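A dobra impossível

Numa escola secundária, um clube de robótica trocou os carrinhos seguidores de linha pela roupa por arrumar. Em casa dos alunos, as mães fazem perguntas.

São quatro e meia de quarta-feira e a sala 20 cheira a solda e a sandes de atum. No quadro alguém escreveu, com a solenidade de quem anuncia um feriado nacional, "HOJE: MANGAS". Por baixo, numa letra mais pequena e mais desanimada, "outra vez".

O clube chama-se Umemholm, nome que resultou de uma votação em que cada membro podia acrescentar uma sílaba e em que vários exerceram esse direito. Durante anos fez aquilo que os clubes de robótica fazem: carrinhos que seguem uma linha preta no chão, um braço que empilha cubos, uma máquina que em tempos deveria regar as plantas da biblioteca e que regou a biblioteca. Ganhou umas taças. Estão em cima do armário, a segurar os manuais.

Depois chegou Orla Nic Aodha, engenheira irlandesa que veio para Portugal por um ano e já vai no segundo dicionário. Foi convidada a dar uma palestra, ficou para o lanche e acabou a orientar o clube. Na primeira reunião perguntou aos alunos o que gostariam que um robô fizesse por eles. Responderam os trabalhos de casa, como seria de esperar. Perguntou-lhes então o que gostariam os pais deles que um robô fizesse, e a resposta veio em coro, com a segurança de quem ouve a mesma frase todos os dias: arrumar o quarto.

"Disse-lhes que era um problema excelente e que não íamos conseguir resolvê-lo", conta Orla, num português muito correto em que só os erres se recusam a colaborar. "Ficaram entusiasmadíssimos. Acho que só ouviram a primeira parte."

Um cubo é um cubo

A dificuldade explica-se depressa e resolve-se devagar. Um cubo, quando lhe pegamos, continua a ser um cubo. Uma camisola, quando lhe pegamos, passa a ser outra coisa, e quando a pousamos já é uma terceira. Tem frente e costas, direito e avesso, mangas que se escondem debaixo do corpo e um capuz que, segundo os apontamentos do clube, "aparece quando quer". Os alunos mais velhos, que já ouviram falar de graus de liberdade nas aulas de Física, tentaram calcular quantos tem uma T-shirt. Desistiram a meio do intervalo.

A solução escolhida foi mostrar em vez de programar. Em lugar de escreverem instruções do género "agarrar a manga esquerda e dobrá-la sobre o peito", os alunos dobram eles próprios, com uma pinça em cada mão. As pinças são pretas, têm dois dedos forrados de azul por dentro e abrem e fecham com a elegância de um alicate de cozinha. Tudo o que fazem fica gravado: o movimento e a imagem. Um programa há de aprender com aquelas gravações, se houver gravações que cheguem e se o programa tiver paciência.

Para treinar fora da escola, os membros do Umemholm levam o material para casa às quartas e devolvem-no na semana seguinte. Há uma folha de requisição com uma coluna intitulada "estado do equipamento" e outra, acrescentada a lápis, intitulada "estado da roupa". A segunda tem observações bastante mais ricas.

As regras são poucas. Trabalha-se em cima da cama, que é a mesa de dobrar de meio mundo. Usa-se roupa verdadeira, do cesto verdadeiro. E não se arruma o quarto antes de gravar, cláusula que foi aprovada por unanimidade e sem debate.

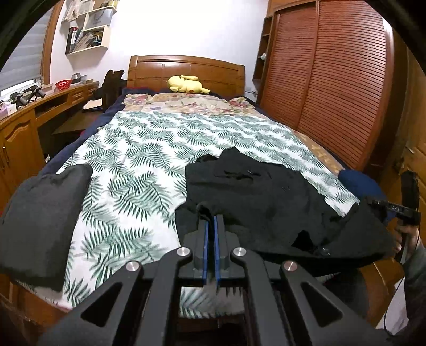 Roupa escura sobre folhas de palmeira: uma peça já dobrada, à esquerda, e outra em que as pinças tocam.

A roupa escura, aliás, tornou-se uma pequena controvérsia. Metade do clube veste preto por convicção, e preto sobre preto é precisamente aquilo que um programa de visão menos aprecia: as dobras desaparecem, as costuras também, e uma manga caída dentro da sombra de outra manga fica, para todos os efeitos, em parte incerta. Houve quem propusesse gravar apenas com roupa clara. A proposta caiu perante o argumento de que ninguém na sala tinha roupa clara.

Os lençóis foram a segunda surpresa. Na escola treinava-se sobre uma mesa cinzenta, lisa e muito obediente. Em casa apareceram palmeiras, riscas, flores e, num caso que ainda hoje se discute, um edredão com gatos de olhos abertos. O primeiro modelo do clube, treinado só na mesa, foi experimentado numa gravação feita sobre um lençol estampado e identificou com grande confiança uma folha como sendo um punho. Orla imprimiu o resultado e colou-o à porta da sala. Diz que é o melhor trabalho pedagógico que fez até agora.

1551 tentativas e uma meia

Em janeiro, o clube tinha 1551 gravações. É um número de que os alunos falam com orgulho e os pais com uma certa perplexidade, uma vez que a roupa, depois de gravada, volta a ser desdobrada para se gravar de novo. "Tive a roupa dobrada durante onze segundos", disse-me uma mãe à porta da escola, com a voz de quem viu passar um cometa. O filho lembrou-lhe que tinha sido para a ciência. Ela lembrou-lhe que o jantar também.

Das gravações todas, foram postas de lado 200, por motivos que a folha de cálculo regista com uma franqueza admirável. "Pinça ao contrário." "Espirrei." "Irmã." A categoria "irmã" surge em várias linhas e nunca é desenvolvida. As restantes foram vistas e etiquetadas à mão nas tardes de chuva, trabalho que consiste em assinalar o instante exato em que os dedos fecham sobre o tecido e que tem, sobre os adolescentes, um efeito semelhante ao dos documentários sobre cereais.

É também a parte em que mais se aprende, garante Orla. "Eles veem-se a dobrar e percebem que não fazem a mesma coisa duas vezes. Uns começam pelas mangas, outros pela gola. Há um que sacode sempre primeiro, e nem sabia. Depois perguntam qual é a maneira certa, e eu digo-lhes que o robô vai ter exatamente a mesma dúvida."

A discussão sobre a maneira certa durou três sessões. Formaram-se duas escolas, a da dobra em três e a do rolo, esta última defendida por quem vai muito a acampamentos. Chegou a circular um manifesto. Acabou por se decidir que uma peça está dobrada quando fica retangular e não se desfaz ao ser empurrada, definição que deixa de fora quase tudo o que estava nas gavetas dos próprios autores.

O braço que há de fazer o trabalho mora num canto da sala e chama-se Naidoo. Foi montado pelos alunos ao longo do ano passado e tem por base uma tábua tão pesada que são precisas duas pessoas para a mudar de sítio, o que foi pensado depois de uma primeira base, mais leve, ter atravessado a mesa a reboque de uma toalha. Naidoo sabe, neste momento, fazer uma coisa: agarrar um pano de cozinha por um canto, levantá-lo e pousá-lo mais ou menos por cima do canto oposto. Quando corre bem, a sala aplaude. Quando corre mal, a sala também aplaude, mas com outra intenção.

Já dobrou uma meia. Pelo menos, pegou numa meia e largou-a em duas metades sobrepostas, e o vídeo foi visto por todo o clube de pé. Não se conseguiu repetir.

O regulamento e o espírito dele

O motivo de toda esta pressa é a Britance, um encontro escolar de robótica que este ano abriu uma prova de tarefas domésticas. O regulamento pede que o robô transforme "um conjunto de peças de vestuário em desordem" num "conjunto de peças de vestuário em ordem", sem mais pormenores. Os alunos leram-no várias vezes, à procura de uma porta lateral. Encontraram pelo menos duas. A mais discutida consistia em empurrar tudo para dentro de uma caixa e fechar a tampa, método que todos conheciam bem de casa e que funciona, dizem, até alguém abrir a caixa.

Orla deixou-os votar. Ganhou a dobra, por um voto, depois de uma intervenção inflamada de uma aluna do décimo ano que perguntou se tinham passado meses a gravar mangas para acabarem a competir com uma arca.

Os adversários são conhecidos. A equipa da Vistulwood, que venceu a última edição com um robô capaz de pôr a mesa, terá passado as férias a treinar com toalhas de rosto. No Umemholm fala-se dela em voz baixa. Corre o rumor de que usam ferro de engomar, coisa que aqui é considerada pouco desportiva.

Enquanto isso, os pormenores práticos vão-se acumulando. Os forros dos dedos gastam-se. Um fecho metálico deixou um risco numa das pinças, e passou a haver uma caixa só para casacos com fecho, que ninguém quer requisitar. Na parede, entre o horário e a planta de emergência, está afixada uma gravura de 1758, ou melhor, a fotocópia de uma fotocópia, com duas lavadeiras a torcer um lençol, uma de cada lado. Foi a professora de História que a trouxe. Alguém lhe acrescentou a caneta azul "dois braços, controlo distribuído, zero falhas".

Ao fim da tarde, a sessão das mangas ia em meia dúzia de tentativas. Naidoo tinha apanhado uma, pela ponta, e segurava-a no ar. Os alunos olhavam para ele, ele não olhava para ninguém, e a camisola pendia com o resto do corpo torcido para trás. Orla pediu silêncio. O braço rodou, desceu, abriu os dedos. A manga caiu fora da mesa e levou a camisola atrás.

"Melhor", disse alguém, já a apanhá-la do chão. Apontaram a hora na folha e recomeçaram.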